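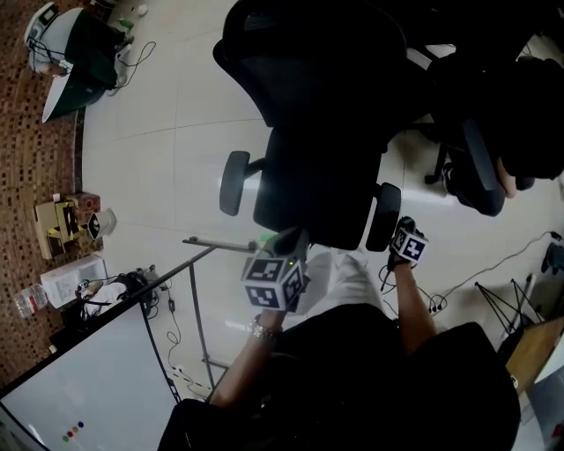
About Starivstead

Starivstead supplies, repairs and resells office furniture. Most of what we handle is seating and desks from offices that are moving, shrinking or refitting. We buy it, check it, mend what needs mending and sell it on with a guarantee. We also look after furniture for firms that want to keep what they have.

We started as a repair bench at the back of the Doležal print works, fixing gas lifts and castors for the businesses on the same road. Doležal still send us their chairs. We now have a showroom at the front, a workshop behind it and a store on the ground floor of the next building, where there is room for 300 chairs and the desks that go with them.

What we sell

Task chairs make up the larger part of our stock. The one people ask for most is the plain black mesh chair with a tall back and padded armrests. It suits most desks and spare parts are easy to get. We keep it in quantity so that an office can order a full set that matches.

Desks are mainly white tops on slim metal frames. They are light enough for two people to move without taking them apart, and they can stand singly or be pushed together for meetings. We sell them in three widths. Storage, screens and meeting tables come and go depending on what we have bought in, so it is best to ring before making a special trip.

How we check a chair

Every chair is sat in, raised, lowered, tilted and turned before anything else is done. The base and castors come off and are cleaned. Mesh is looked over for pulls and sagging — a back that has lost its tension is replaced, or the chair goes for parts. Armrest pads are changed if they are split. The chair is then left under a weight overnight and checked again in the morning for any drop in height.

Each one gets a ticket with the date of the work and the initials of the person who did it. Keep the ticket. If something goes wrong within the guarantee period, we will want the number on it.

Chairs on tile and carpet

We are often asked about floors. Hard castors are meant for carpet and soft castors for tile, wood and vinyl. Plenty of offices have both, with large floor tiles in the working area and a strip of carpet along one side. In that case we fit soft castors throughout. They roll a little more slowly on carpet but they will not mark the tiles.

Cables are the other thing. A five-star base will catch on a loose lead sooner or later, and a lead that is run over every day will wear through. We sell under-desk trays and clips, and we can fit them when we deliver. Please have the power strip where you want it to stay before we arrive.

Office moves and refits

We took over the moves side of Kendard when its owner retired, along with both vans and most of the crew. The largest job so far was for Dremeo, who moved 207 desks between two floors without closing. We worked in the evenings and finished on a Thursday, and the last of the old chairs came back to our workshop.

Boxes and labels are included in the price of a move. Small items such as whiteboard magnets, bottles and chargers should be packed by the person whose desk it is.

Who we are

Žofie Paulík runs the company and does the site visits. The workshop has its own team, who will talk to you about a repair directly if you bring the chair in. Apprentices join us each September and spend their first months on bases and castors.

Visiting

The showroom is open on weekdays and you are welcome to try anything in it for as long as you like. Parking is at the rear, next to the loading door. For orders of 40 chairs or more we will bring samples to you and leave them for a week.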